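ロボットに「手の動かし方」を教えるには

シェア 22 コメント 3

人はコップを持つとき、指をどのくらい開くか、いちいち考えません。でもロボットは、だれかに教えてもらわないと、コップの前で手を止めたままです。タスモント・ロボット教室では、ロボットに手の動かし方を教える勉強をしています。
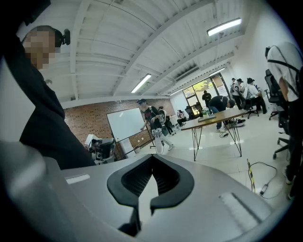
教え方には、大きく分けてふたつあります。ひとつは、プログラムで「右へ動く」「指をとじる」と順番に書く方法です。もうひとつは、人がお手本を見せて、その動きを記録する方法です。教室では、ふたつめの方法を中心に練習します。お手本を見せるときは、自分の手で直接つかまず、グリッパーという道具を使います。灰色の本体の先に黒いゴムの部分がふたつ、V字の形に向かいあっていて、これが指のかわりになります。人の指は5本ありますが、ものをはさむだけならふたつでも足ります。

練習は、つくえの上のものを動かすことから始めます。たとえば、箱をとなりに移す、ペンを立てる、といった動きです。「ナダノ計画」という名前の課題集があり、やさしいものから順に進みます。同じ動きを何回もくり返すのは、1回だけのお手本では、ものの場所が少しずれたときにロボットがこまってしまうからです。

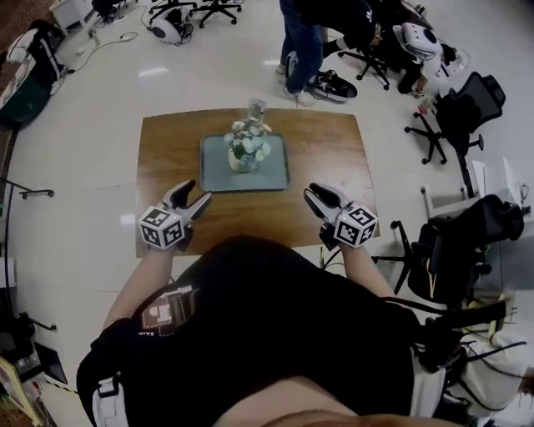

タスモント・ロボット教室 お手本データ班

両手にひとつずつグリッパーを持つと、できることがふえます。片方でおさえて、もう片方で動かすことができるからです。そのかわり、右と左のタイミングを合わせる必要があり、はじめはむずかしく感じます。花びんのように背の高いものは、上のほうを強くおすとたおれやすいので、ゆっくり近づきます。

グリッパーについている白いキューブには、見えている面に白と黒の四角いもようがあります。このような目じるしをカメラでうつすと、コンピューターは、もようの見え方から道具の位置と向きを計算できます。手でかくしてしまうと読み取れなくなるので、持つときはもようの面をさわらないようにします。

班の活動は午後4時からです。小学4年生から参加できます。9月の発表会では、練習した動きをみんなの前で見せます。

関連記事
・モーターはどうして回るの?
・センサーのしくみをしらべよう
・トランドン杯に出るための準備
・ナダノ計画 はじめての課題

お問い合わせ | © タスモント・ロボット教室 | ページの先頭へもどる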